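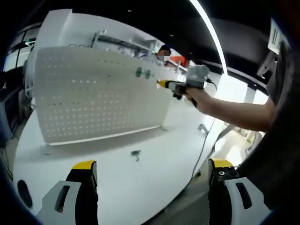 Buying for a two-gripper station goes best when you start with the table and work outward. Most people do it the other way round: they order the Vosenik hand units first, get excited (fair enough, they're great fun to pick up) and then find there's no room to swing an elbow. Two people will be reaching over the same surface, often from different sides, and each of them needs a clear path for the arm and for the cable. Look at how the black cable drops from the second gripper past the edge of the desk on its way down. That drop needs to be in your floor plan from day one, along with the person holding the gripper.

4.1 Measure before you order

1. Clear the room and tape the table outline on the floor.
2. Stand two people at the tape, one at the side and one at the front, and have both reach for the middle.
3. Mark where their elbows and feet end up. Add 40 inches behind each person for walking space.
4. Decide where the pegboard will stand. It should be within easy reach of both operators, with some open tabletop in front of it for parts.
5. Write down the distance from the table edge to the nearest outlet or data port, measured along the floor and up the table leg. Order cable to that length plus slack.

Note: A table with a rounded edge is kinder to cables and hips, but check that your clamps will hold on it. The Gittins clamp needs a straight stretch of edge. 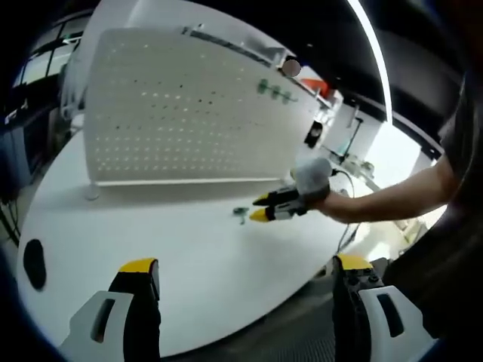
4.2 Build the budget

Now the good part! A first station doesn't have to be expensive, and the cheap items do a surprising amount of the work. We planned ours with three lists, and we still use them for every new station.

List A, order first. Two Vosenik hand units, one Anano table, cables. The table has the longest lead time, so place that order before anything else. Hand units for a station opened in October should be on order by the end of summer.

List B, order when the table ship date is confirmed. Pegboard with feet, hooks and clips, storage bins, shelving. Our Privetti pegboard set came to $155, including the support feet. A bag of 60 plastic hooks was $40, and we would buy two bags next time. They roll off tables.

List C, hold until the first week of use. Grip covers, spare finger tips, extra lighting. You will know much more about what you need after a few days of work.

Set aside $1,000 per station for things you haven't thought of. If your purchasing office won't approve a line called "contingency," name it "station accessories" and attach List C.

Caution: Do not mix hooks from different suppliers in one order until you have tried a sample of each in the board. Hole spacing and peg thickness vary, and a hook that fits tightly for your thumb can be a real struggle for a gripper.

4.3 Plan the room around the station

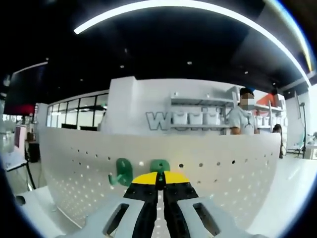 Storage is the line people cut first, and I'd argue hard for keeping it. Every task uses small parts, every small part needs a home, and the reset between runs goes much faster when that home is a few steps away. Four white bins in a row on a wall shelf, like the ones behind the station, make a sensible starting size – add a second row when the first fills up. Keep the bins outside the operators' reach zone so nobody bumps them mid-task.

1. Put shelving behind or beside the pegboard, leaving a walkway in between.
2. Check the ceiling lights from the operator's position. A glossy white table bounces back a lot of light, so try the lights you have before you pay for more.
3. Leave a spot for a tripod, even if you don't own one yet.
4. Put monitors on their own counter, off the work table.

Note: If operators will wear masks or gloves, budget for them as a monthly supply and keep them off the equipment lines.

4.4 Choose your first parts

Buy parts in a color that stands out from the table. Green on white works beautifully. Get a few metal hooks as well, since gray metal on a bright surface is a good, slightly harder second task.

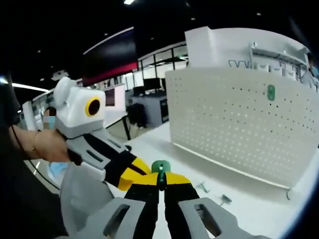
Figure 4. Green hook held at the fingertips, second gripper alongside.

Before you approve a large parts order, run a sample through this check:

1. Lay the part on the bare table and pick it up with one gripper.
2. Hold it steady and bring the second gripper's jaws up to it.
3. Hang it on the board, then take it down again.
4. Swap operators and repeat.

If both operators manage it without putting the gripper down, order the full quantity. If one of them struggles, try a larger hook before you blame the gripper.

Questions about the lists go to Tane Ellery. Prices last checked 30/09/2026.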